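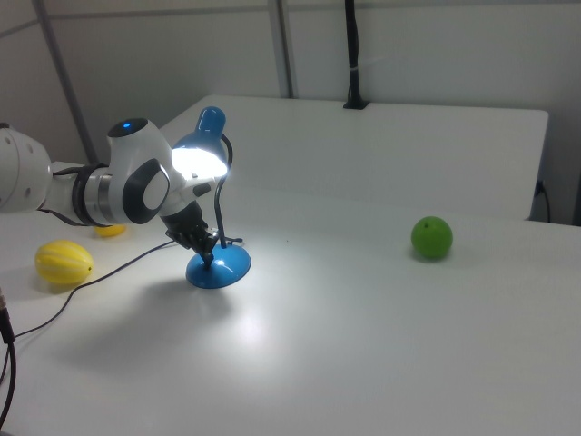
Ticket 457: Blue desk lamp, flicker and wandering shade
Opened: 2026-01-08
Room: Otley
Status: open, waiting on part

What I noticed

Okay, so the little blue lamp on the white table is acting up again. It comes on fine, nice bright white light, and then every so often it gives a quick blink. The shade also droops a bit if you leave it tilted for long. I wouldn't care much, except we use that table for the play fruit and a blink right in the middle of things is super annoying!

What I tried first

Swapped the bulb for a new Zirkis out of the supply drawer. Still blinked, 39 minutes in (I had the kitchen timer running, so that's a real number). Moved the plug to the other outlet. Same thing. Wiggled the gooseneck with the lamp on and got nothing, which surprised me, I was so sure it was the neck.

Then I wiggled the cord close to the base and there it was, blink blink. So my money is on the spot where the cord goes into the base.

How I left the cord

I unplugged it before poking any further. The cord comes out at a small black grommet low on the base, makes a tight loop, and then runs past the striped yellow melon and over the far edge of the table. I don't love that loop. Please don't pull it straight by yanking on the lamp, just lift the base and turn it. The melon, the small yellow fruit and the green apple can stay on the table, they're light and easy to shove over.

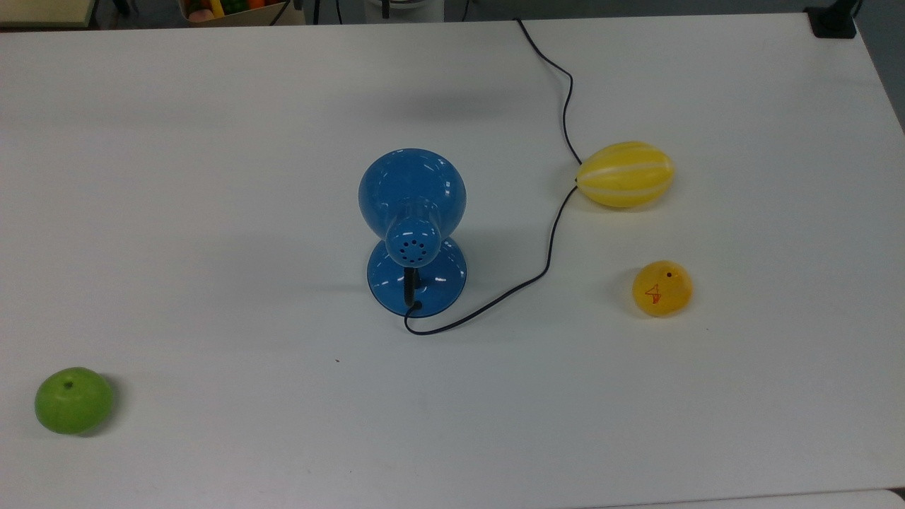 Still to do

1. Replace the cord. I ordered a Lolent one, black, and it should be here in February. Ugh.
2. Check the vent holes on the back of the shade for dust while it's unplugged. A dry brush is plenty.
3. Snug up the neck where it meets the base, gently (I stripped one of these once).
4. Run it for roughly 40 minutes and watch for blinks.

If you need light on that table before then, grab the clip lamp from the Samir room and put it back when you're done, please! I'll update this when the cord shows up.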